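# How a cut mends

*Divurgate Junior Library, Body Sheet 8*

You fall over in the playground and your knee hits the ground. It stings, it bleeds, and a few days later there is a brown crust on it that you are told not to pick. Under that crust your body is making new skin.

## What skin is made of

Skin has 2 main layers. The top one is called the **epidermis**. It is very thin in most places, but thick on the soles of your feet. The outside of it is made of dead cells packed tightly together, and they rub off all the time on your clothes and your sheets. New cells are made underneath and slowly move up to take their place.

The lower layer is the **dermis**. It is thicker, and it holds the blood vessels, the nerves that feel pain and heat, the roots of your hairs and the tubes that make sweat. A scratch that only touches the epidermis does not bleed, as there are no blood vessels there. If you see blood, the scratch has reached the dermis.

Below both layers is fat, and below the fat is muscle.

## Stopping the blood

When a small blood vessel is cut, it squeezes itself narrower. Less blood can get out. Then tiny bits in the blood called **platelets** begin to stick to the broken edge and to each other, and they make a plug.

Next the blood makes long sticky threads called **fibrin**. The threads tangle over the plug like a net, and blood cells get caught in them. This is a **clot**. When a clot on the skin dries out it goes hard and dark, and we call it a scab.

Pressing on a cut with a clean cloth helps. It slows the blood down while the clot is forming. If you keep lifting the cloth to look, you may pull the clot away and it will have to start again.

## Clearing up

Dirt and germs often get in when skin is broken. White blood cells start to arrive in the first 24 hours. They squeeze out through the walls of the blood vessels and swallow germs and bits of damaged skin.

More blood flows to the area at this time, so the skin round a cut can look pink or darker than usual, and it may feel warm and a bit puffy. This is normal for a short while. If it gets worse instead of better, or if yellow or green pus comes out, tell a grown-up. The cut may be infected.

## Building new skin

Cells at the edges of the cut begin to divide. One cell becomes two, and those divide again. The new cells creep across the gap underneath the scab. Deeper down, other cells make a strong stringy material called **collagen**, and new blood vessels grow into it.

A healing cut can be itchy – try not to scratch it. When the new skin is ready the scab comes off by itself, often in the bath.

## Scars

A small graze may leave no mark at all. A deep cut usually leaves a scar, which is made mostly of collagen. In ordinary skin the collagen strands are woven in many directions. In a scar they lie more in one direction, and so it looks and feels different. Hair does not usually grow from a scar.

Scars often fade over months or years. A scar from a deep cut never gets back 100 per cent of the strength the skin had before.

## When a cut needs help

A deep or wide cut can be slow to close. The edges are too far apart for the new cells to cross easily. A doctor or nurse may hold them together with one of these:

- paper strips that stick to the skin
- special skin glue
- stitches, made with a curved needle and thread

Before stitches the skin is usually made numb, so you may feel pulling but it should not hurt. Some stitches are taken out later. Others are made from thread that the body breaks down slowly.

Surgeons have to make cuts too, to reach parts inside the body. A cut made by a surgeon is called an **incision**. An incision with straight, clean edges is easier to close than a ragged tear, and it mends in the same way as the cut on your knee, with a clot first and collagen later.

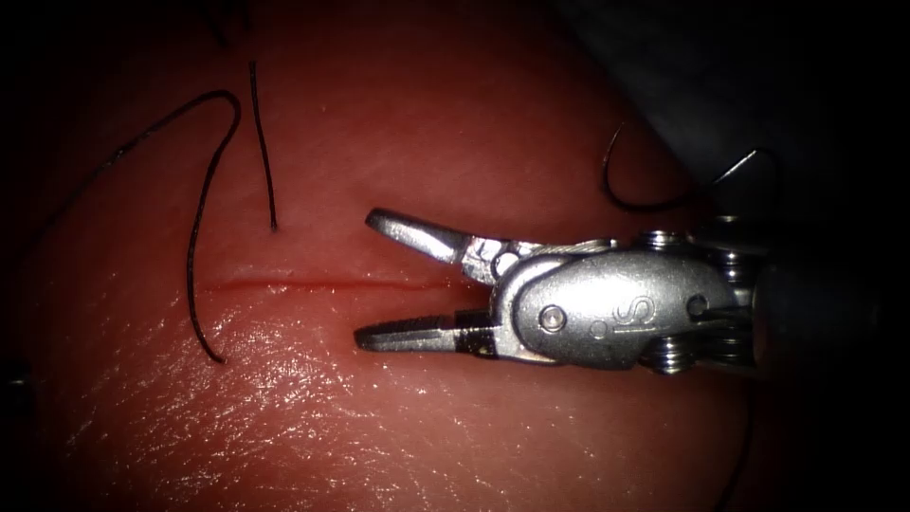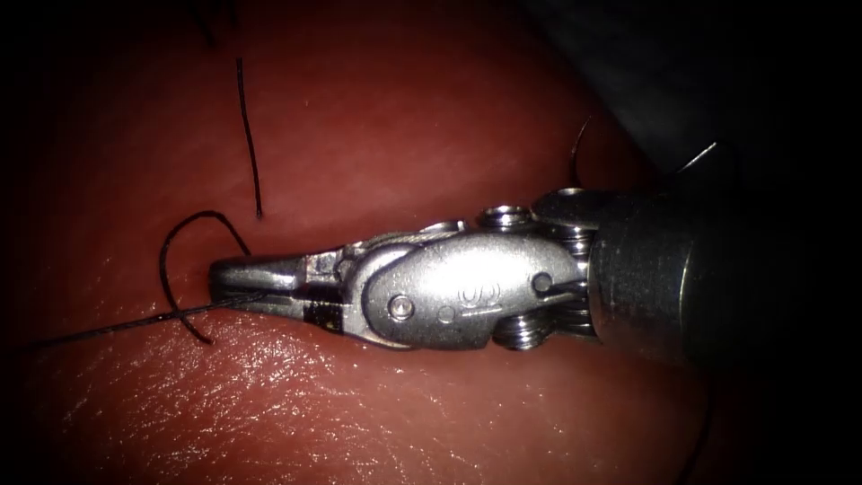
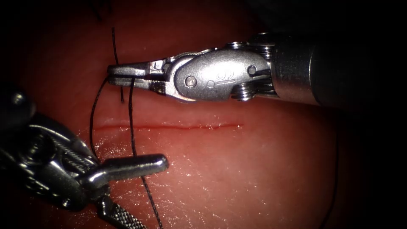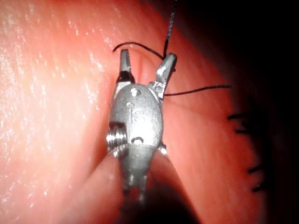

*Tips of surgical instruments and reddish tissue, close up. The first and third pictures show a straight incision.*

## Words to know

**Clot** – a plug of platelets, fibrin and blood cells

**Collagen** – the strong stringy material in skin and scars

**Dermis** – the lower layer of skin

**Epidermis** – the top layer of skin

**Incision** – a cut made by a surgeon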